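Plumo Spotting Scope - Setup Guide
Section 4: Mounting, Focusing and First Use

Please read this section fully before you put the scope on a tripod. The steps are the same for the straight and the angled version, except where a note says otherwise.

4.1 Attaching the scope to the tripod

1. Open the tripod legs and set them on firm ground. Keep the center column down for now.
2. Remove the quick release plate from the tripod head.
3. Screw the plate to the foot of the scope. Tighten with a coin, not with pliers.
4. Slide the plate into the head until the lock clicks, and close the safety lever.
5. Hold the scope with one hand and try to move it gently. If there is any play, open the lever and repeat step 4.

Caution: Do not carry the tripod over your shoulder while the scope is mounted. The foot can bend, and a bent foot is not covered by the warranty.

Note: The Arko plate (part 1106) fits without an adapter. For the older Ovport heads you need the adapter 3741, sold separately.

4.2 Fitting the eyepiece

1. Take off the dust cap from the scope body. Keep the scope pointing a little down, so dust does not fall inside.
2. Line up the white dot on the eyepiece with the white dot on the body.
3. Push the eyepiece in and turn it clockwise until it stops.
4. Twist up the eyecup if you do not wear glasses. If you wear glasses, leave it down.

Caution: Never look at the sun through the scope, also not for a short moment and also not through clouds.

4.3 Focusing

1. Set the zoom to the lowest power and find your subject.
2. Turn the large focus ring until the picture is almost sharp.
3. Finish with the small focus ring. It moves slowly, and this is intended.
4. Increase the zoom and correct the focus again with the small ring.

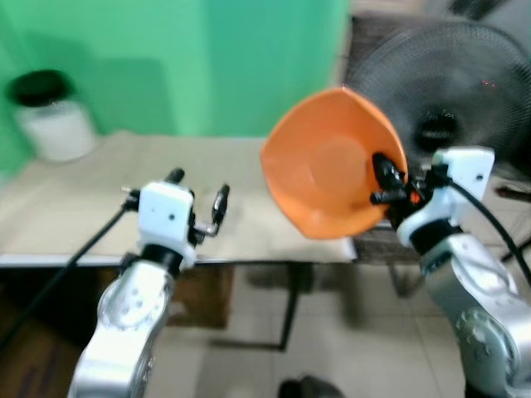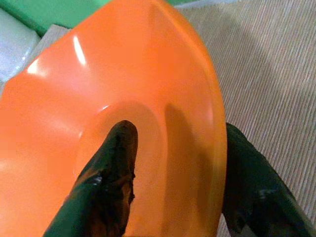 Adesuwa Ugwu wrote to us that on her angled version the small ring felt stiff on cold mornings, and that it became easier after she turned it from end to end a few times before going out. We can confirm this. The grease is thicker at low temperature, so please do not use force and do not add oil.

4.4 If the view is not clear

The picture is dark at the edges: your eye is too close or too far. Change the eyecup height by one click.

The picture shakes: lower the center column, or use less zoom. In wind, hang your bag under the tripod - it helps more than you would expect.

The picture is foggy: moisture may be on the outer lens. Let the scope rest for 11 minutes in the shade with the caps off, then wipe with the cloth from the box. If the fog is inside the body, stop using the scope and contact Okonkwo service. Do not open the body yourself.

4.5 After use

1. Turn the zoom back to the lowest power.
2. Put on both caps before you take the scope from the tripod.
3. Store it in a dry place, with the case left a little open if it was used in rain.

For cleaning of the lenses, continue with Section 5.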